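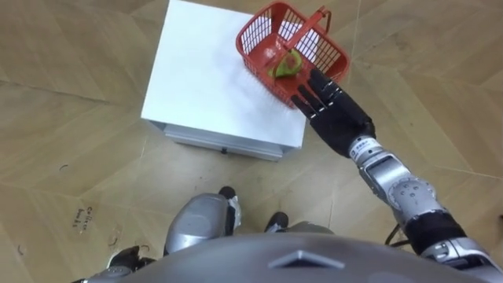

Fig. 1. Red basket on the cabinet top, one piece of fruit inside.

HOME SPACES 4: Surfaces, Baskets, and Where the Fruit Goes
Handout for the second unit. Revised 5/19/20. Bring it to class, preferably without coffee on it.

1. The landing surface

Every small room has one flat top where things land. Keys, mail, a banana, the other glove. In the Skurkstead units the landing surface is the low white cabinet, and for this unit we treat it as the only one you have. (The bed is also flat. The bed does not count, however much your own bedroom argues otherwise.)

Some terms we'll use all the way through:

Parked: an object on a surface because someone put it there and means to leave it.
Stranded: an object on a surface because someone's arms got tired.
Housed: an object in the place where a second person would look for it.

A basket on a cabinet top can be any of the three, and you can't tell which by staring at it. Ask whoever lives there. They will say "parked." Write down "stranded" and move on.

2. Baskets

The case for a basket with a carrying handle is that it moves. A bowl of fruit gets carried with two hands and some anxiety. A basket goes in one. Open grid sides also let you see what's in there before it starts to smell, a feature the Vavik catalog calls "visual freshness" and charges extra for.

The case against: anything that moves easily will be moved, and then it's on the floor by the bed and you have stepped on it.

Fleta's rule, from the reading, is that a basket should hold one kind of thing. Fruit with fruit. The moment a phone charger goes in, you own a drawer with a handle. I have marked 60 room plans for this course and found the charger in most of them.

3. Drawer, top, shelf

Rank by how often you reach. Daily things go on the top, weekly things in the drawer, and whatever you feel guilty about goes on the shelf inside. Fruit is daily if you eat it and guilt if you don't, so be truthful in your plan. 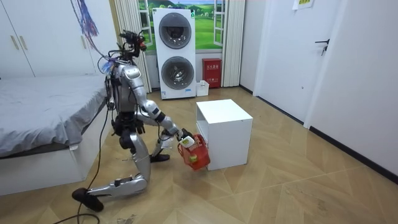

Fig. 2. Basket held by its handle beside the white cabinet. Stacked washer-dryer against the back wall.

Note how close everything is. With the bed, the wardrobe, the laundry and the cabinet in one room, a basket is never more than a few steps from the wrong place. Essien calls this "short-haul clutter." Read pages 4 to 9 and skip the poem.

Low furniture has its own cost, and we'll spend a while on it in class: you have to get down to it. If the thing you use every day lives at shin height, your knees will file a complaint by September. When you draw your plan, mark the reach height next to each surface.

4. Exercise

Draw one room you use. Mark the landing surface. Move one basket from the top of something to the side of it, then list what changed: floor left to walk on, doors that still open, things you can no longer see.

Limit 150 words plus the drawing. Last term's longest answer ran to 929 and was chiefly about a roommate.

Hand in at the start of the next session. Pencil is fine.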